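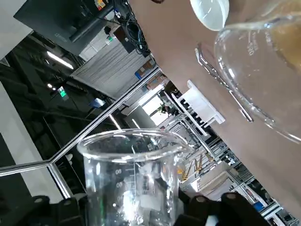 Last edited by mkhaemba in December, 3 replies hidden

Pouring from flask to 100 ml beaker: where does the error come from?

bernau66
Setting up a small bench for pouring practice. Tea as the test liquid, flask into beaker, read the beaker, compare with the balance. My readings are consistently high. Is the beaker scale at fault or am I?

mkhaemba
Both. Beaker graduations are a guide to filling. Read 70 on a beaker and you have something near 70. If you need the volume, use a measuring cylinder.

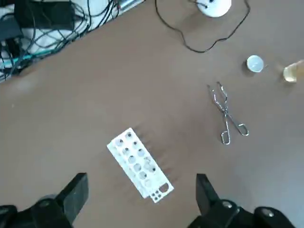

ruawai
Bench layout matters more than people admit. I keep everything I am not holding to one side, and flat. Tongs laid on the table near the rack are fine, provided the handles don't point at your pouring arm. A rack lying on its side with the holes facing you is no use to anyone holding a wet tube, so keep it upright.

bernau66
The rack stays put between runs. I only use one tube.

mkhaemba
Then put the tube in a back hole. Front row gets knocked.

ruawai
Disagree. Back row means reaching over the front edge with a full tube. Front row, left end, for a right-handed person.

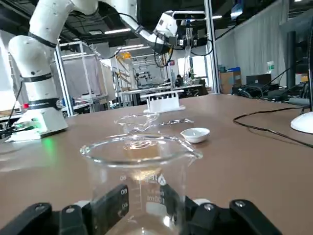

Reading the scale

liton_14
Isla Ormsby here, I teach this. Check which side of the beaker you are looking at. If the "100ml" reads backwards you are looking through the glass at print on the far wall, and parallax is added to whatever the scale was doing already. Turn it round, eye level with the liquid, read the bottom of the meniscus. Pour down the spout side slowly and wait for the drips.

bernau66
Turned it. Error went from 3 ml to under 1. Still high.

ruawai
Is the table level? Mine wasn't. A Punetti bench with one short leg, shimmed with card.
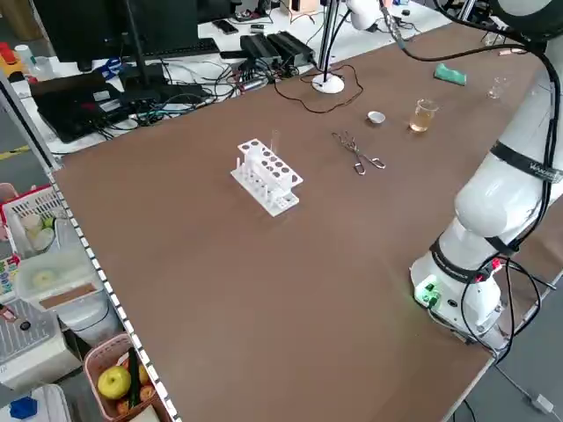
liton_14
Level is worth checking, but it won't give a constant offset if you turn the beaker between readings. I would look at the balance next. Tare with the beaker dry, outside as well as in.

mkhaemba
And wipe up between runs. A damp sponge at the back of the bench is enough. Don't dry the inside with it.

bernau66
Noted. Will repeat with water and post the figures.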